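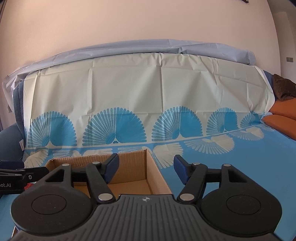

Un carton ouvert, entre les deux embouts bleus d'une pince. Photo : Brikton

Brikton publie un correctif pour la perte des réglages réseau de Skuturard

L'éditeur Brikton a mis en ligne le 14 octobre 2024 la version 10.2 de Skuturard, sa console d'administration pour serveurs virtualisés. Cette mise à jour corrige un défaut signalé depuis le mois d'août : après une migration à chaud, certaines machines virtuelles reprenaient leur étiquette VLAN par défaut et devenaient injoignables depuis le réseau de production.

Le problème touchait les installations utilisant des commutateurs virtuels distribués sur plus de 500 ports. Les machines restaient allumées et la console les affichait comme saines – l'alerte ne remontait que par la supervision externe, quand il y en avait une.

« La valeur était bien enregistrée en base, mais l'agent de l'hôte de destination lisait une copie en cache », explique Stojan Tomić, responsable du support technique chez Brikton. Jusqu'ici, l'éditeur conseillait de redémarrer l'agent sur chaque hôte après une migration, ou de réappliquer le profil réseau à la main.

La nouvelle version corrige au total 29 anomalies. Elle met aussi à jour le connecteur de sauvegarde Yensuk, qui refusait les mots de passe de plus de 19 caractères. Les scripts de contournement diffusés en août doivent être supprimés avant l'installation, faute de quoi l'agent redémarre en boucle.

La mise à jour se fait depuis l'onglet Maintenance, hôte par hôte, sans arrêt des machines virtuelles. Les clients de la branche 9 n'auront pas de correctif équivalent et devront changer de version. Pour ceux qui passent par l'hébergeur Banham, le déploiement sera fait par ses équipes – les dates seront communiquées dans l'espace client.

Les notes de version sont disponibles en français et en anglais sur le portail de l'éditeur.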